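Visit to the Kramer textile mill, January

Our evening class in home textiles went to see the Kramer mill in Oneck. We were 11 people, and Clementina Vilela from the mill met us at the gate. The visit started at nine in the morning and took longer than planned, what made nobody sad.

First we saw the weaving hall. It is very loud and we got ear plugs. The mill makes mostly towels and thin cotton cloths for kitchens. On the big loom there are 3000 warp threads, and when one of them breaks, the whole loom stops and a lamp goes on. Mrs. Vilela showed us how a weaver finds the broken end and ties it again. She did it in a few seconds, and then Sugeng Latuheru from our class tried and needed much longer — but his knot did hold.

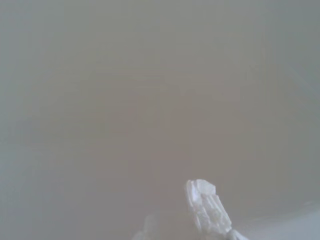
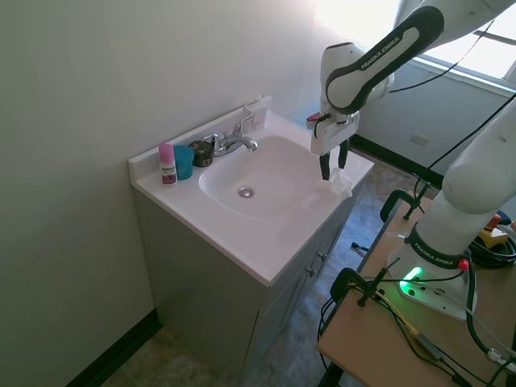
After the looms we talked a long time about cotton and how it behaves at home. Mrs. Vilela explained that a thin cloth dries fast if you hang it flat, but many people leave it in a heap, like the crumpled white one on the counter by the sink, and then it dries slowly and begins to smell. She recommends a hook or a rail near the sink. She also told us to wash new towels two times before the first use, and to use no softener, as it makes the cotton less thirsty. I did not know this and I have used softener for many years.

In the washing and finishing room the cotton is boiled at 95 degrees. The air there is heavy and warm, and my glasses were white at once. We could touch the cloth before and after, and the difference is big.

Lunch was in the canteen, a good bean soup. The small shop is open until four and sells second-choice pieces. I bought two Bosusero bath towels and one Kerer kitchen cloth with a small weaving mistake in the corner, which I had to search for. The bus back to the station stops in front of the gate, but only once in the hour, so please look at the timetable before you go.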